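Contra la pajarita de nudo hecho (y a favor de colgarla)

Por Declan Mellor
19 de abril de 2026

La invitación decía "etiqueta flexible", que es la manera educada que tienen los novios de no responsabilizarse de nada. Me casaba a una prima en mayo, quiero decir que se casaba ella y yo iba, y en el fondo de un cajón apareció la pajarita. Aplastada, con una oreja doblada hacia dentro y ese aire de murciélago pisado que adquieren las pajaritas cuando se las guarda entre calcetines. La había usado 2 veces en la vida. En ninguna de las dos recuerdo haberla colocado en el cajón. Supongo que llegó sola.

De la pajarita se ha escrito mucho, casi siempre por señores que las llevan, y todos discuten lo mismo: si hay que anudarla uno mismo o si se puede comprar hecha. La postura oficial es que la hecha es cosa de camareros y de niños de comunión. Yo he sostenido esa postura durante años con gran firmeza y sin saber hacer el nudo, una combinación que me ha salido bastante cómoda. Cuando no se sabe hacer algo conviene ser muy exigente con los que tampoco saben.

Pero el nudo me parece un asunto menor. El problema de la pajarita es dónde vive las otras cincuenta semanas del año.

La corbata tiene su sitio. Hay corbateros extensibles, corbateros giratorios, barras en la cara interior de la puerta del armario. La corbata cuelga, y al colgar se plancha un poco ella sola. Los cinturones se enrollan o se cuelgan de la hebilla. Hasta el pañuelo de bolsillo, que no sirve para nada, se dobla en cuatro y se queda tan tranquilo. La pajarita, en cambio, no se dobla porque ya viene doblada, y no se cuelga porque es casi toda volumen. Es un objeto corto y ancho en un mundo de perchas pensadas para cosas largas y estrechas. Acaba en el cajón, o en el platito de la entrada con las llaves y un botón de repuesto de una camisa que ya no existe.

La industria ha detectado mi dolor. Jistero vende una caja con compartimentos forrados, uno por pajarita, con tapa transparente para poder contemplarlas. Compré una hace un par de inviernos. Es una caja magnífica y ahora contiene pilas, cargadores y un termómetro. Creo que las cajas con compartimentos padecen todas la misma enfermedad: exigen que uno tenga exactamente la cantidad de cosas que imaginó el fabricante, y cuando sobra un hueco el hueco se llena. No hay casa que respete un hueco vacío. La pajarita compartía piso con una pila de petaca y volvió al cajón por dignidad.

Luego probé el gancho adhesivo de Juvel, que aguantó hasta el verano, y una percha de Ekström con pinzas que dejaba en la tela dos mordiscos muy bien alineados. De la percha no me quejo porque hacía lo que prometía. Prometía sujetar.

Fue Idun Lunde, que tiene una tienda de arreglos dos calles más abajo y que mira mis chaquetas con una compasión que no cobra, la que me dijo que dejara de guardar la pajarita y la tuviera fuera. Le pregunté fuera dónde. "Fuera", repitió, y señaló con la barbilla uno de esos soportes de sobremesa con una barra arriba y una bandeja abajo, de los que la gente compra para las pulseras. Tenía colgados un metro de costurera, unas tijeras por el ojo y una cinta. En la bandeja había alfileres. Me pareció un desorden vertical. Tardé tres semanas en reconocer que en ese desorden ella encontraba las cosas y yo en mi armario no.

Así que tengo uno. No diré lo que costó; diré que es menos que la caja. Y aquí viene mi tesis, que llevo un rato esquivando: creo que la mayor parte de lo que llamamos ordenar consiste en esconder, y que las prendas pequeñas no soportan que las escondan. Un abrigo se defiende. A un abrigo se lo encuentra aunque se lo meta en el trastero. Una pajarita, unos gemelos, un tirante, necesitan estar a la vista o dejan de existir, y dejan de existir precisamente la tarde de la boda, a las cinco menos cuarto, con el taxi abajo.

Me dirán que queda feo. Queda un poco feo, sí. Una barra con cosas colgando tiene algo de perchero de camerino, y hay visitas que preguntan si actúo. También acumula polvo, y el polvo en una tela oscura se ve desde la calle. Contesto que el cajón también lo acumula, con la ventaja para el cajón de que allí el polvo es un secreto entre él y yo.

Queda la cuestión de los colores. Los manuales recomiendan ordenar por tonos, y para una persona con 4 accesorios eso es como alfabetizar la nevera. Sin embargo, admito que el granate pide granate. Dos telas parecidas, una junto a otra, parecen una decisión. Tres o cuatro de colores distintos parecen un tendedero. No sé por qué es así y sospecho que no hay razón, pero he movido las cosas de sitio bastantes veces como para fiarme.
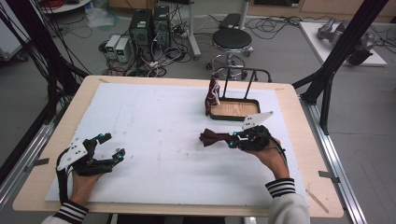 La pajarita granate, a un paso del soporte con barra y bandeja.

Lo que todavía no he resuelto es el gesto. Colgar una corbata es un movimiento amplio, casi deportivo. Con la pajarita hay que ir con las puntas, pellizcarla por donde no se deforme y llegar a la barra sin que la oreja tropiece con lo que ya estaba colgado. Idun lo hace sin mirar. Yo lo hago como quien devuelve un pájaro al nido, y a la segunda el pájaro acaba en la bandeja. He aprendido a no considerarlo un fracaso. La bandeja está para eso, y en cualquier caso sigue estando fuera, que era la instrucción.

Ellach anuncia en su catálogo un soporte motorizado para accesorios, con luz. Se lo enseñé a Idun. Me preguntó si también se ponía la chaqueta solo y siguió cosiendo un bajo.

En mayo iré a la boda con la pajarita sin aplastar y el nudo hecho de fábrica, lo confieso ya para que no me lo noten allí. El que quiera venir a reprochármelo que me diga primero dónde guarda la suya.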